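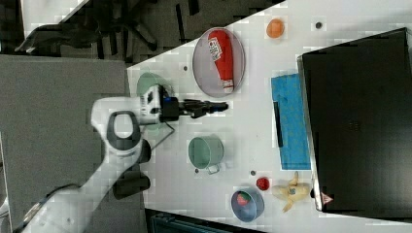

Saturday, July 6, 2024

Network notes, Clasdale building, upstairs rack and bench closet

Came in while the building was quiet to move the bench network off the old unmanaged switch. Writing this up now so whoever opens the closet next knows what changed.

Starting point: one unmanaged switch in the bench closet, daisy-chained off the upstairs rack, everything in one flat subnet. Complaints for the last few weeks have been short dropouts on the bench side, a few seconds each, worse in the afternoon. Pings from the upstairs rack to the bench gateway were fine most of the time and then lost a handful in a row.

New unit is the Suneo managed switch we had on the shelf. Firmware was old. Updated it on the desk before mounting, over the serial console, as the web page on the old firmware kept logging me out. Settings survived the update but the clock did not. Time server is now set to the upstairs gateway.

VLANs as configured:

VLAN 2 is management. Switches, UPS card, nothing else.
VLAN 4 is bench equipment.
VLAN 11 is office machines and printers.
VLAN 500 is the parking VLAN. All unused ports go there and are shut down.

The uplink to the rack carries 2, 4 and 11 tagged. Native VLAN on the uplink is 500 at both ends. I had it wrong on the rack side for the first attempt (left at the default) and the log filled up with mismatch warnings until I fixed it. If those warnings come back, look at the rack side first.

Found what I think was behind the dropouts. There was a second patch cord from the bench closet back to the rack, gray, unlabeled, tucked behind the cable manager. With the old switch that made a loop. The rack switch has spanning tree on, so it was blocking one side, but the old switch had no idea and every so often the blocked port came up again. Pulled the cord at both ends. It is in the drawer with a tag on it.

Spanning tree on the Suneo is now rapid mode, rack switch is root with the lower priority. Edge ports have BPDU guard turned on. That means if someone plugs a small desk switch that speaks spanning tree into a bench port, the port will go down and stay down until it is cleared by hand. Command is in the shared folder under Purance, same file as the backup config.

Purance is also polling the new switch now. SNMP v3 only. Had to delete the old device entry and add it from scratch, editing the address in place left it polling the old one. Port names show up properly in the graphs. The temperature reading does not, it sits at zero. Left it.

Cabling: re-terminated the bench run that had always linked at 100. One pair was barely in the jack, and the wire was nicked. Links at gigabit now, clean on the tester. The run next to it also tested marginal on crosstalk but passes, so I left it alone. Would redo that one if anyone has the wall plate off anyway.

The Brunton media converter stays where it is. It feeds the fiber to the annex and I did not want to touch it with no one over there to check the other end. It is on a bench port in VLAN 11 for now, which keeps the annex on the office side like before. Note that the converter does not pass link loss through, so if the fiber goes dark the switch port will still show up. Check the light on the converter itself.

DHCP: bench scope moved to its own range. Anything on the bench with a fixed address in the old range will need changing. I changed the ones I could log in to. The label printer has a fixed address and I could not get past its menu password. It is unplugged from the network until someone has the password.

Tests after the change: continuous ping from rack to bench gateway through lunch and after, no losses. Copied a large file both ways between a bench machine and the file server, speed as expected. Pulled the uplink and put it back, bench came up again quickly. Power cycled the Suneo once to be sure the config was saved, and it was.

Still open:

Label printer password and new address.
Port labels on the front of the switch are masking tape and pen, need printing.
Temperature reading in Purance.
Old switch is on the shelf, factory reset not possible, nothing stored on it anyway. Do not put it back in service on the bench.
Replace the converter with an SFP straight into the switch. Planning that for September when the annex is closed for painting.

Config backup saved after the last change. Closet is locked, key back on the hook.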